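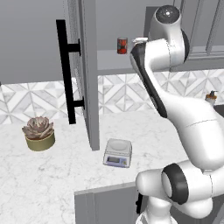
A computer-made picture of a white robot arm near an open kitchen cabinet.

What is a server, and where does your website live?

When you open a website at home, the words and pictures must come from somewhere. They come from a computer called a server. A server has no need for a screen or a mouse. Its job is to wait for questions and to send back answers, all day and all night.

Imagine that Maham makes a website about her favourite lizards. She could keep it on the computer in her bedroom, but then her dad turns the computer off at bedtime and the lizards are gone! So she rents a place on a server. This is called web hosting.

Many servers stay together in a big building, the data centre. The one in Candham has 607 of them, on tall metal shelves called racks. They become very warm, so big fans blow cool air between the racks. It is so noisy that the workers wear ear muffs.

A whole server is too large for one small website. It is like renting a full block of flats when you need only one bedroom. For this reason one server can be shared by many people. With a special program, it is divided into pieces, and each piece behaves like its own computer -- we call it a virtual server. Maham cannot look inside her neighbour's piece, and her neighbour cannot look in hers.

Try it with your class: one child is the server, and 28 children ask for a colour at the same moment. How long must the last one wait? Now choose a second server and play again.

Words to remember
Server: a computer that answers other computers.
Rack: a tall shelf for servers.
Hosting: renting a place for your website.

Written by Annick Renaud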